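Bienvenido Quiambao
February 1, 2024

Finally dealing with the table this week. Writing it down as I go because two people asked me what I used last time and I couldn't remember.

1/ It's the table in the front room. We eat on it, the kids do homework on it, and since July I've worked on it three days a week. It had turned into a shelf with legs.

2/ Monday night I took everything off and put it in two boxes. Mail, chargers, a stapler, the fruit bowl, seven library books. One box went to the hall closet. The other is still by the stairs.

3/ Wiped it down with warm water and a drop of dish soap, cloth wrung out hard. You don't want water sitting in the seams. Went with the grain, then a second cloth with plain water, then a dry towel.

4/ There was a sticky patch near the window end that soap didn't touch. Syrup, I think. I laid a warm damp cloth on it for a few minutes and then used the edge of an old library card. Came up fine.

5/ Kusum Goel told me to skip the spray polish. She had a table from Prurau and the spray left a film that grabbed every fingerprint. Mine had the same film. It took three passes to get it off.

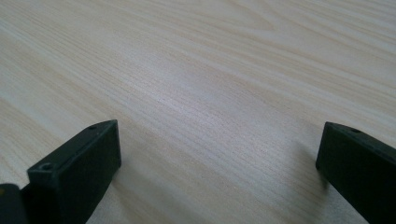 6/ Next question is what gets to come back. My rule for now is that whatever is on it at dinner has to be dinner. The laptop goes in the drawer at 5:30. The mail gets a tray on the bookcase.

7/ I looked at table covers. Kundard has a clear one for $22 and Ahuja has a cotton one for $16. The clear one gets complaints about the smell. I don't like cotton under a keyboard. Not buying either one yet.

8/ Coasters, yes. We had a set of cork ones in the kitchen the whole time, behind the rice cooker. They live on the bookcase next to the mail tray now.

9/ Somebody asked if I thought about replacing the table. I did, last year. The one my wife liked at Dreltside was $2,000 before delivery, and the legs were set so far in that the person on the end would get a knee in one. We're keeping this one.

10/ Still to do: felt pads on the feet, tighten the bolt on the corner that wobbles, go through the box by the stairs. If anyone knows a felt pad that stays on longer than a month, tell me which one. The adhesive kind slides off on our floor.

11/ Kusum says to get the nail-on ones and drill a small pilot hole first. Trying that Saturday.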